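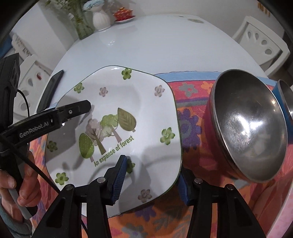
Grellenham kitchenware market moves to the old bus depot

Reading time: 2 minutes

The monthly market for second-hand dishes and kitchen things in Grellenham will have a new address from June. The organizers said on Saturday that they have signed an agreement for the old bus depot on the Mudenstead road, and that the first market there will open at 9 in the morning.

Until now the sellers were using the hall behind the library. The hall is warm and close to the center, but the space between the tables is narrow, and in the winter months many visitors had to wait outside on the steps. The depot has a wide floor without pillars, and its two large doors can stay open when the weather is good.

"We were looking for a place for a long time," said Junpei Hoshino, who has run the market from its beginning. "In the hall, a person with a baby carriage could not turn around. People who sell plates are always a little nervous in such a place."

The price of a table will stay the same for the first three markets. After that the sellers will meet and decide together, as the rent for the depot is higher than for the hall. Entrance for visitors is still free.

Most of the tables are taken by households that want to make space in their cupboards, but there are also some regular sellers. Pelkonen, the repair shop on Mill Lane, will again bring its sharpening wheel and will take knives and scissors during the whole morning. The bakery Trornura will sell coffee and rye buns near the entrance. It asks visitors to bring their own cup if they can – cups will also be lent for a small deposit.

One new thing this season is a table for single pieces. Many families have one plate or one saucer left from a set which is broken or lost, and they do not want to throw it away. They can leave it on this table with a note of the pattern and a phone number, and another family which is missing the same piece can call them. Mr. Hoshino said that he got the idea from his neighbor, who was searching six years for a lid to her soup bowl and finally found it in Mudenstead.

Electric devices are not accepted at the market, and neither are glasses with cracks. Sellers should bring their own newspaper for wrapping. Unsold things must be taken home the same day, because the depot will be locked in the evening.

Bus riders from Mudenstead can get off at the stop in front of the depot. For cars there is parking on the gravel area behind the building, with the entrance from the side street. The path from the parking is uneven, and work to make it flat is planned before the opening.

Tables can be reserved at the library desk during normal opening hours.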